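Pillmont Suppers - README

Hello, and thanks for downloading this. Pillmont Suppers is a set of 200 home recipes typed up as plain text, one file per recipe, with a spreadsheet that ties them all together. I started it because my family's recipe cards were going brown and I couldn't read my aunt's sevens any more, and then the neighbours on Pillmont Road began handing me theirs as well (keep them coming!).

What's in the folder

recipes/ has the 200 text files. The file name is the dish, then the surname of whoever gave it to me, so the fish curry is fish-curry-varghese.txt.
index.csv has one row per recipe: dish, giver, serves, oven or hob, minutes, notes.
oddments.txt is everything I couldn't fit anywhere else, mostly chutneys and arguments about pastry.

Of the 200, 114 are cooked on the hob, 51 go in the oven and the rest need no cooking or use a bit of both. I put "both" in the column for things like a frittata that gets finished under the grill. If you filter on "hob" you'll miss those, so filter on "both" as well.

Amounts

I've put everything in grams and millilitres where I could. Where the card said "a cup" I've left it as a cup, as half of these people meant a teacup and the other half meant the American sort. Spoons are level unless the file says heaped. Oven temperatures are for a fan oven - add 20 degrees if yours hasn't got one.

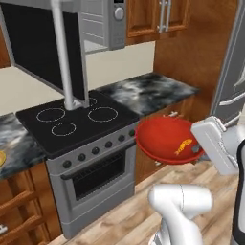
Geetha Kurian wrote to say that the minutes column is far too hopeful for anything with onions in it, and that her own dal takes twice what I'd put down. She's right, and I've changed hers. I've since gone back through the other onion recipes and fixed 26 of them, but I'm sure there are more, so treat the minutes as a starting point and trust your nose.

Known problems

The Sasitz family sent two versions of the same dumpling soup and I've kept both, because I wasn't going to be the one to choose. A few of the older cards give no number of servings, and there the column is blank. Accents have gone funny in index.csv if you open it in an old spreadsheet program - import it as UTF-8 and they come back.

Using it

Cook from it, copy it, print it out and spill things on it. If you put recipes on your own site, please keep the giver's surname with them. Corrections are very welcome, and I usually sit down to do them on a Thursday evening.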